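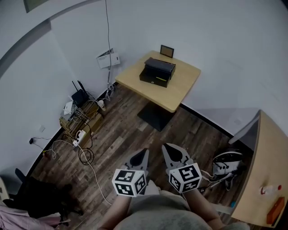 Two Hands, Two Cubes: Inside the Ullberg Handheld Gripper Kit

The Ullberg kit from Tisent is a pair of handheld grippers for recording manipulation data without a robot on site. An operator wears a head camera, holds one gripper in each hand and does the task. The recordings are then converted to gripper paths that a two-arm robot can train on. Tisent began shipping the kit in November and sells it to labs and small integrators.

Each gripper has two pointed fingers in gray and black, with cubes carrying square black-and-white markers mounted below them. The markers give the software a fixed pattern to locate from the head view. A camera on the gripper itself supplies the close view of the fingers and whatever is between them.

Setup

The review kit was tried in a small room with a plank floor, a square table and a router on a stack of boxes in the corner. No base stations are needed. Calibration consists of holding both grippers in view of the head camera, turning each one slowly through a full circle, and repeating the turn closer to the body. The first attempt took 40 minutes, most of it spent on a firmware update. Later attempts were much shorter.

Plain white walls are a known weak spot for camera tracking. The manual recommends leaving some objects in view, and our results agree. With cables, a wall panel and a picture frame in the background, the head track held steady. Facing a bare stretch of wall, it drifted until a marker came back into sight.

Recording

Tisent quotes a working rate of 100 takes per session. We reached that figure with short pick-and-place tasks and fell well below it with anything that required both hands to meet. When the grippers cross, one body can hide the other's cube from the head camera. The software then fills the gap from the wrist views, and it flags the take for review if the gap runs long.
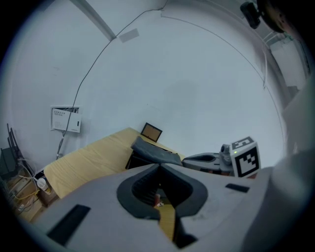 One gripper seen from the other, with a marker cube in view beside the small camera unit.

The wrist lens is wide. It takes in the tabletop and much of the wall behind it, which helps tracking but bends straight edges. Correction is done at export. Users who want raw footage should switch it off before the first session, as the setting cannot be changed per take.

Files and licensing

Export is to the open Yang format or to Trestetti, a paid viewer with trimming and labeling tools. The base license covers 1000 takes and 24 months of updates. Flagged takes count toward the total even if deleted, a policy Tisent should revisit.

Verdict

Tracking is good in a furnished room and fair in an empty one. The grips become tiring over long sessions, and the manual needs a proper section on crossed hands. Labs that already own a two-arm robot will get the most from the kit. Others should ask for a loan unit first.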